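2 min read

Wiebke Sperling has run the log deck at Walline for 8 years. Since August she mostly runs it from a chair. "My back likes it," she says. "The rest of me, not sure yet."

We talk in the break room, ten minutes, she has a shift handover. The grippers came from Brakden, and every new pick gets tried in simulation first. That part is hers now too. She didn't ask for it – got 5 days of training and a login.
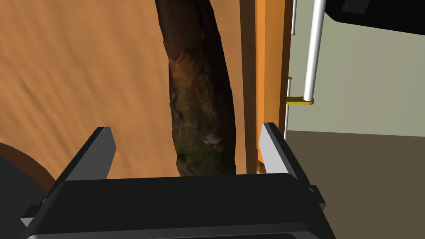

Bark is the hard part, she says. "A pipe is a pipe. A log is never the same log twice. I know where I'd grab it. Explaining that to a computer, thats a different job." The pay went up a little. Not enough, in her view.

Demetrius Kowalczyk, union rep, comes in for coffee and stays. There were 40 people on the deck and none were let go, he says, but the ones who retire don't get replaced. "So it's quieter. You eat lunch with fewer people every year." He wants that in teh next contract, in writing.

Sperling shrugs. Would she go back to the old way? Long pause. "In summer, yes. In January, no." Then the buzzer goes and she's looking for her gloves – still wears them, habit.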